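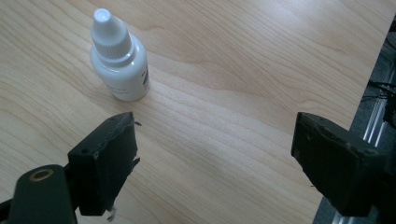 Hudley Technical Institute
Packaging and Dispensing, Unit 4
Handout: Small Dropper Bottles

Scope

This unit covers squeeze dropper bottles used for liquids dispensed in small amounts: adhesives, inks, lubricants, reagents and similar products. Glass bottles with a separate rubber bulb and pipette are covered in Unit 5. Bring the Kodikara workbook to the bench session. The tables in it are needed for Exercise 2.

Terms

Body. The part that holds the liquid. It is squeezed to dispense.

Shoulder. The curve between the body wall and the neck. A rounded shoulder spreads load when the bottle is squeezed and drains better when the bottle is inverted. A square shoulder traps liquid in the corner.

Neck finish. The threaded portion that receives the cap. Finish and cap must match in diameter and thread form. A cap that starts to turn is not proof of a match.

Collar. A ring at or near the neck, under the cap. On some designs it is part of the body; on others it is a tamper band left behind when the cap is first removed.

Ribs. Vertical ridges on the skirt of the cap. They give grip during opening and closing, by hand or in a capping chuck.

Nozzle or tip. The tapered outlet. In some designs it is a separate plug pressed into the neck and covered by the cap. In others it is molded with the cap and sealed by an overcap or cut open before first use. Confirm which type is on the bench before applying any torque.

Drop size

Drop volume depends on the outer diameter of the tip, the surface tension and density of the liquid, the angle of the bottle and the rate of squeezing. For a slow-forming drop, the wetted edge of the tip is the controlling dimension. The bore mainly affects how fast the drop forms.

Tilting the bottle away from vertical changes the drop. All readings in this unit are taken with the bottle fully inverted and the tip clear of any surface. Readings taken at other angles are to be marked as such and kept out of the average.

Air drawn back through the tip after each squeeze can leave a bubble in the outlet. The next drop will then be short. Discard the first drop after every pause.

Opaque and clear bodies

An opaque white body limits light reaching the contents and hides the fill level. Level is checked by weight. Record the empty weight with the cap on, and use the same cap for every later weighing.

Cap and body are often made of different plastics, so two whites on one bottle may not match in shade. A color difference alone is not a defect for the purposes of this unit. Report it only if it falls outside the supplied reference chips.

Labels

A wrap label on a small cylinder presents only part of its text at any one time. Required text should be placed so that the product name can be read without turning the bottle. Text running along the length of the body is easier to read on a narrow diameter than text running around it. Check the label edge for lifting after ten squeezes.

Exercise 1. Stability

Place the capped bottle upright on a level bench. Tilt it slowly with one finger at shoulder height and note the angle at which it goes over. Repeat 3 times full and 3 times empty. A tall cap raises the center of gravity, most noticeably when the bottle is empty.

Exercise 2. Drops per gram

Use test liquid 3057 from the Mudstead cabinet. Tare a dish, dispense 20 drops at an even rate and weigh. Divide to get the mean. Repeat with the second tip and compare with the workbook table.

Exercise 3. Leak test

Close the cap to the torque given on the bench card. Lay the bottle on its side on absorbent paper for 900 seconds, then inspect the paper under the collar and at the tip. Any spot is a fail. Clean the thread, close again and retest once.

Reporting

Submit readings through Wikidport before the October review. Give raw values, units and the tip number. Bottles go back in the tray upright with caps closed.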